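Building Interiors | Research Notes
May 9, 2026 - Fungate Working Papers, Housing and Interiors
5 min read

3.2 Where the private floor ends

What surprised us most in the Kedach building was how much the floor tells people about where they are. We had gone in expecting doors to do that work. But of the 264 residents who answered our March survey, many described "their" part of the hallway by its tiles, and they did it in wonderful detail! The short passages that lead out to the shared corridor came up again and again, and we ended up giving them a code of their own.

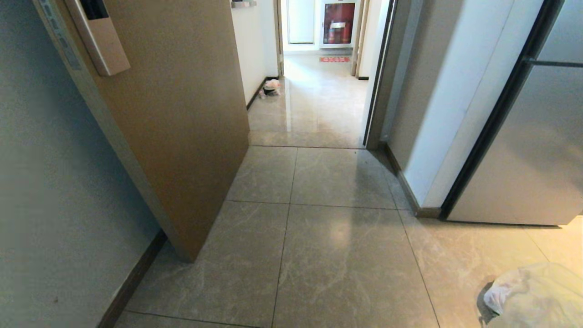
Figure 5. Short tiled passage with an open door, looking into the main corridor.

The large square tiles in Figure 5 have a polished surface that throws back the overhead light, and a grout line marks the point where the passage meets the next set of tiles. It is a thin line, yet lines like it were named in the survey as the spot where shoes come off, where parcels may be left, or where a neighbor should stop and call out. We love this finding - it gives a very plain detail a real social job.

Light seems to matter as well. The corridor is brighter than the passage and runs straight back to a white door and a red fire hose cabinet, and roughly 20 residents used that cabinet as a landmark when giving directions to guests.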